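Starnlow Household Help
Repairs and Fixing

What do you put on the table when you take small things apart?

Flor Salazar
Posted 10/14/25

My mother gave me her Pikholm sewing machine, which last ran when I was in middle school and has been sulking in a closet ever since. I have a manual, a set of screwdrivers, and the dining table. What I don't have is all of the machine anymore, because last night a very small screw rolled off the needle plate, across the wood, and into whatever dimension the floor vent leads to.

I know I need something on the table. My sister says an old bath towel. The guy at the fabric store said a cutting mat, but he also sells cutting mats. I've seen people use baking sheets, which I like because I already own one. The table is decent wood and I would rather not explain a gouge at the holidays (we host in December, and my aunt looks at furniture the way other people look at teeth).

So what do you all use, and does the color matter? And is there any way to work out what size that screw was, or do I have to buy one of those assortment boxes with 1,000 screws in it and try them one by one until I die?

Machine is otherwise complete as far as I know. The hand wheel turns but feels gummy.

grayduck

Towel is fine. Fold it in half so its thicker. I did a whole vacuum cleaner on a towel and had no problems.

Check the vent by the way, lift the grate out and feel around with your hand. Mine had two earrings and a Lego in it.

Mireille in the basement

Please don't use a bath towel. The loops on terry cloth were designed by someone who hates screws. You'll put a part down, it will sink, and when you pick the towel up to look for it, the part will leave the building. I also speak as someone who once oiled a machine on a towel and then had lint in the hook for a month.

What you want is flat, a little soft, and plain. Plain matters more than people think. My first work cloth was a tablecloth with a print of small gray olives, and I'd like those evenings back.

In order of what I'd spend:

A flat-woven cotton cloth, ironed, tucked tight or clipped to the table edge. An old pillowcase or a piece of canvas will do it. Felt is nice and quiet and nothing rolls on it, but it sheds, and dark felt collects every hair you've ever owned.

A rubbery or fabric-topped mat. I have a Sterovitz desk mat that was meant for a keyboard. Oil wipes off if you get to it early. They stay put by weight, so no clips.

Your baking sheet, but with a cloth laid in it. The rim stops anything that rolls, and you can carry the whole mess to the top of the fridge when people want dinner. On bare metal everything skates and rings like a dropped fork.

On color: dark for bright metal, light for dark or rusty parts. A sewing machine has both kinds, naturally. I go dark and keep a white saucer next to me for the blackened screws. If the cloth is wrinkled, small things hide in the wrinkles, so do iron it, even if you are not an ironing person. I am not an ironing person.

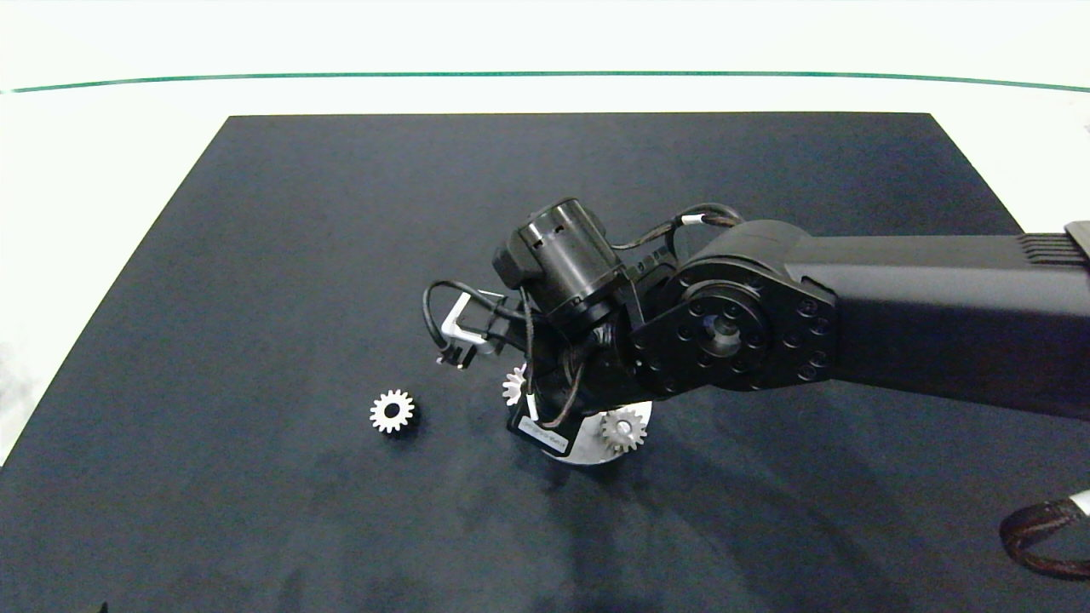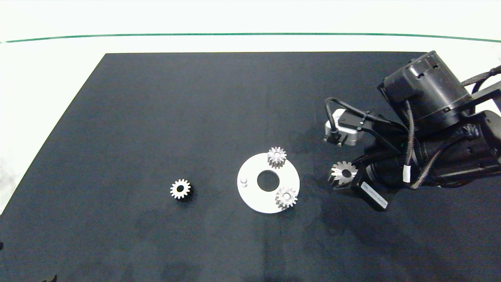
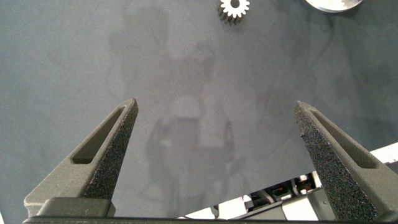 Work Surfaces and Small Parts

The lamp does at least half the job. Put it low and off to one side, so anything small throws a shadow longer than itself. With the ceiling light straight behind your head you'll be working in the shadow of your own hands, and wondering if you need new glasses. (You may also need new glasses.)

As for the screw: don't buy the assortment. Old sewing machine screws are often odd threads that no hardware store carries, and the box with 1,000 in it will have everything except yours. Find another screw on the machine that looks like it belongs to the same family. Needle plates are usually held by a matching pair, so if you lost one, the other is your sample. Take the survivor to a sewing machine repair shop, the kind with a cat and no website, and ask them to match it. They have drawers. Mine charged me less than a coffee. And if a screw doesn't want to go in by finger, stop. Forcing the wrong thread into the casting turns a lost screw into a lost machine.

The gummy hand wheel is old oil that has turned to varnish. Sewing machine oil, a drop at each point the manual shows, turn the wheel by hand, wait, do it again tomorrow. No cooking oil. I mention it only because my cousin did it, and the machine smelled like a fish fry for as long as she had it.

Last thing, take pictures with your phone before each part comes off. You'll believe you can remember which way the spring faced. I have believed this many times.

t_okafor_fixes

Agree with nearly all of the above except the saucer. Saucers tip. Use a muffin tin, one cup per step, going left to right, so the last cup you filled is the first one you empty on the way back. An egg carton works until you spill oil in it.

Also worth having is a magnet in a sock. Drag it over the floor and pull the sock inside out over whatever it caught. Won't find brass, so if your missing piece is brass you're back on your hands and knees with a flashlight held flat to the floor. Before you start next time, cover the vent with a sheet of cardboard. I've kept one behind my bench for six years and it's the best tool I own.

If you do buy a mat, measure the table first. I got a Sarmiento that hangs over the front by a hand's width, and I catch it with my belt every time I stand up.

Flor Salazar

Update. Lifted the grate. No screw, but one earring, so I'm starting to think grayduck and I live in the same house.

Pillowcase is ironed and clipped down, muffin tin is on loan from myself. The other needle plate screw is in a sandwich bag with its name on it, waiting for the repair shop to open. Two rounds of oil and the wheel is moving better, still stiff at one spot near the top of the turn. Should I keep going with the oil or is the stiff spot something else?

Mireille in the basement

Keep going for a few days, and take out the bobbin case and look behind it. There's usually a wad of thread in there from a previous century.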